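Fitted sheets on a bed pushed against the wall

9/4/20

Filed under: bedroom, linens

The bed in the back bedroom sits with one long side against the wall. The room is narrow and there is no second layout that leaves the closet door usable. I have changed the sheets on it every week since we moved to Brurside, and in August I finally wrote down the order of operations, mostly so that Golshifteh Akbari, who stays in that room when she is in town, would stop asking me why the sheet comes off at the corner.

The sheet comes off at the corner because of the wall side. On a bed with access all around, each corner gets pulled down and tucked under by someone standing next to it. Against a wall, two of the four corners have to be set by reach alone. The elastic ends up on the side of the mattress, a hand's width short of the bottom edge, and it climbs from there as people turn over.

Current procedure:

Pull the bed out 9 inches. I used to skip this. The legs have felt pads on them and the floor is hard, so it takes one person. Nine inches is enough for an arm and a shoulder. More than that and the nightstand has to move too.

Find the tag. On both of my sheet sets the tag is at the bottom right corner. Other makers put it elsewhere, so check once and write it down.

Set the wall corner at the headboard first. Lift the mattress corner with one hand and bring the elastic under with the other until the seam lines up with the mattress corner. Then the wall corner at the foot. Then the two on the open side, foot before head. The last corner is always the tight one and it should be one you can stand in front of.

Push the bed back slowly. If the sheet is loose on the wall side, the wall drags it upward as the mattress closes the gap. Run a flat hand down the side seam before the last inch.

Smooth from the wall toward yourself. The sheet is wrinkled in soft creases when it first goes on, and on mine the folds run toward the wall. Pushing them that way only stacks them up where they can't be reached.
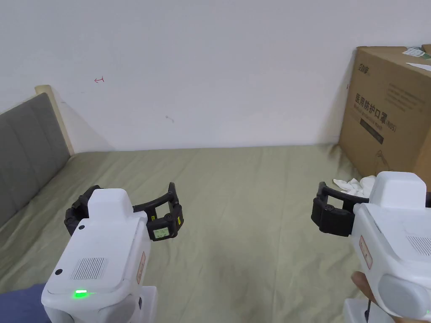
Does a fitted sheet need ironing before it goes on the bed?

Most people can leave it unironed. Taking it out of the dryer slightly damp and putting it straight on the mattress removes the larger creases overnight, and the rest disappear under the top sheet.

Notes on the sheets themselves. The green set is Zesora cotton percale. The other is a Menovura sateen in white, which is smoother out of the package and slides more. I prefer the percale on this bed for that reason alone. Both are sold as deep pocket. On a thin mattress deep pocket is a drawback: the extra fabric goes under and bunches. I measured mine at 9 inches with the pad on, and a standard pocket would have been the right purchase.

I tried sheet straps for 2 weeks. These are the elastic kind with clips that run under the mattress diagonally. They hold. They also add several minutes to every change, and one clip left a row of tooth marks in the hem. They are in the drawer now.

The headboard is gray and upholstered, with vertical channel stitching, and the channels collect lint from the sheets. I go down them with the narrow vacuum attachment while the bed is stripped. A lint roller does the raised parts and misses the seams.

Washing: warm, medium spin, sheets by themselves. Towels in the same load wrap up inside the fitted sheet and come out wet. I dry for 30 minutes, open the door, untangle, and dry again until the elastic is no longer damp. The elastic is the last part to dry and the first part to fail.

Storage is one set folded inside its own pillowcase on the closet shelf. I don't fold the fitted sheet into a rectangle. I tuck the corners into each other, fold it in thirds and flatten it.

Still open: whether to replace the mattress pad, which has shrunk and pulls the corners inward. Miyazaki makes one with a knit skirt that is supposed to stretch. If I order it I will add the measurements here.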